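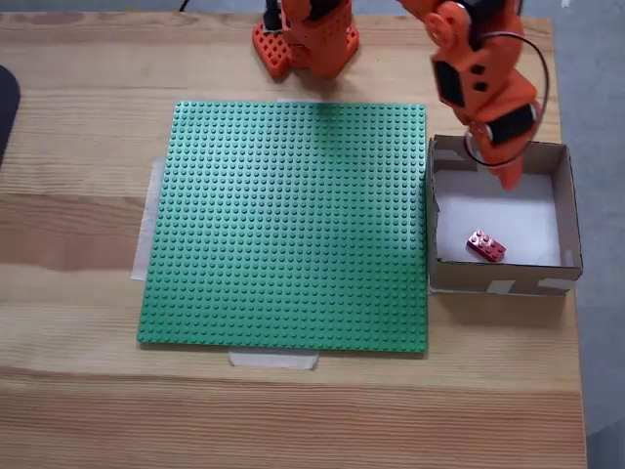

Brick Table, Winter Gallery

By Vanderleia Brito
Posted 3 January 2021

The brick table moved from the hallway to the back room at Ovbridge over the holidays, and several people have asked how it is set up now. This page shows the table and the box. Click a picture to see it larger. The older building pictures are still in the Caltholm album.

Green baseplate and sorting box
The square green plate is taped to the wood so it stays put while you build. The cardboard box sits right up against its right side, with a red 2x4 brick lying on the white lining. The plate is a little crooked to the grain of the table and I have left it that way.

Tape
Masking tape, the translucent white kind. It holds the plate and also the cardboard. Painter's tape came up at the corners after a day or two. Please press the long strip back down if you see it lifting, and do not add packing tape on top.

Box lining
White is easier on the eyes when you are looking for a small piece, and it shows dust, so you know when to change it. Fold the new sheet before you put it in. If it is cut too big it rides up the walls and the one-stud plates get under it.

The shelf
Drawers are labeled by shape, then by color. The 2x4 bricks are in the top row. Slopes and wedges share a drawer until Azimi sends the new dividers, which were ordered for February. Wheels are in the coffee can.

Gray baseplates
We have 3 of these and they live flat on the bottom shelf. One has a bend from being stored on its edge and should be used for practice only.

Ronerik station, in progress
The platform and the ticket hall are finished. The count so far is 1337 pieces, going by the tally sheet on the clipboard. The roof comes off in one section, so lift it by the long sides.

Ronerik station, rear wall
Mixed browns and tans, because we ran out of dark tan at the third course. There are 326 bricks in the wall. I may redo the lower part if more turn up in the unsorted tub.

Unsorted tub
Everything found under the furniture goes in here. Take a handful when you have a few minutes and put the pieces away by drawer. Broken ones go in the jar on the windowsill.

Washing day
Lukewarm water and a little dish soap, then onto a towel overnight. Nothing with stickers gets washed. Turn the bricks over in the morning, as water stays in the hollow side.

Caltholm bridge
Built last year and still in one piece. It is on top of the cabinet now. The arch was rebuilt with longer plates after the first one sagged in the middle.

More pictures of the station will be added in February when the tracks are laid.

Back to albums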